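May 14, 2020
Greenhouse irrigation nodes, bench log

Picked up where the April notes stop. Node 2 had been dropping off the network overnight and coming back on its own before anyone got to it. Swapped the antenna first, no change. Swapped the battery pack with the one from the Lamard unit, still no change. Left it logging to the card so we at least have the gaps on record.

Read the card this morning. 1045 readings stored, 122 of them never made it to the gateway. The missing ones are all in blocks, none scattered, and each block starts right after a valve command. So it looks like supply trouble when the valve pulls in, and the radio is the part that suffers for it. The moisture readings themselves are fine. The Unda probe and the old resistive one track each other well enough through the whole run, except near the end when the bed was dry and the old one flattened out.

Put the scope on the supply rail and fired the valve by hand. There is a clear dip every time. On most pulses the board rides through it, on some the radio resets and then sits waiting for its next join window. That would explain the length of the gaps - the node is awake and measuring, it just isn't talking.

Added a bigger capacitor on the valve driver side and moved the radio supply to its own regulator. Ran 20 pulses in a row, no reset. Not a long enough test to mean much. The wiring is ugly and needs redoing before it goes in the box. 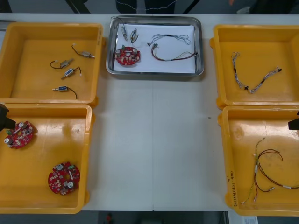 Firmware

Changed the order of things in the wake cycle. It now measures, sends, waits for the acknowledgment, and only then moves the valve. Before, the valve went first, which made sense when we were on the mains adapter and makes no sense on batteries. Also added a reset counter that goes out with every packet. Costs one byte.

The Gurkia gateway ignores the extra byte, so older nodes can stay as they are for now. The dashboard will need a column for it.

Still open

- Repeat the pulse test with a half-drained pack.
- Ask Orozco if the driver board comes with a separate supply pin. The data sheet shows one, our boards don't have it.
- Seal on the probe cable gland, lower bed. Tape is holding it at the moment.
- Clock drift on node 2. Small, but it adds up over a month and the watering times shift with it.

Node 2 is back on the shelf by the door, powered and logging. Please leave the card in.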